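**Stevlow, the planner and camera viewer – a review after 31 sessions**

I use Stevlow for motion planning in simulation, in a house scene with two arms. Before that I used Prarik, so I compare them sometimes.

Installation took me one evening. The wrist view opens by itself and you can pin it next to the joint values, a thing I missed very much in Prarik.

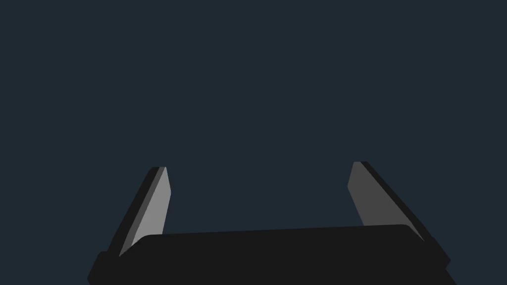
The planner is quick. With default settings I got a path in 221 ms, and the path was smooth. The collision margin is too careful near furniture, so I set it to 5 mm.

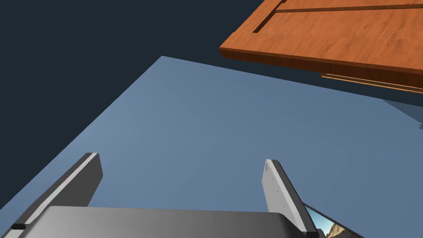

*Wrist view, fingers open, wood panel at upper right.*

Logs are clear, but the search in them is slow. One of my logs had 2110 lines and the window stopped answering for a moment.

## What I like

- You can stop a plan, change the goal and continue.
- The head view and both wrist views share one clock.

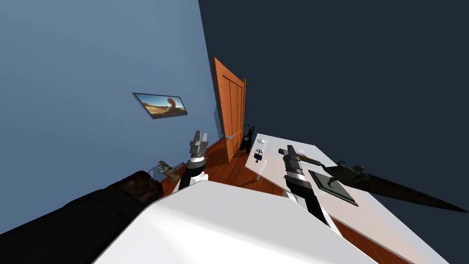 ## What I like less

- Camera roll is not corrected, and there is no button for it. I wrote to support in July and Leonora Mangubat answered politely – it is on their list.
- The perception add-on confuses dark things on a dark floor. I now put my own labels.
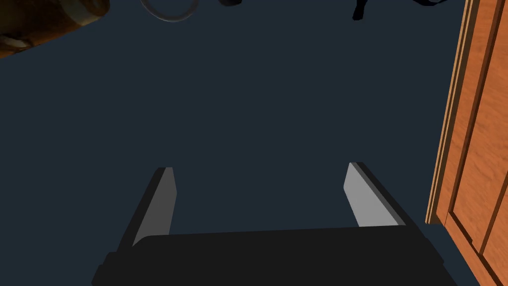
*Open gripper close to the cabinet, wrist view.*

For one arm I would stay with Prarik, it is lighter. For two arms I keep Stevlow, four stars of five.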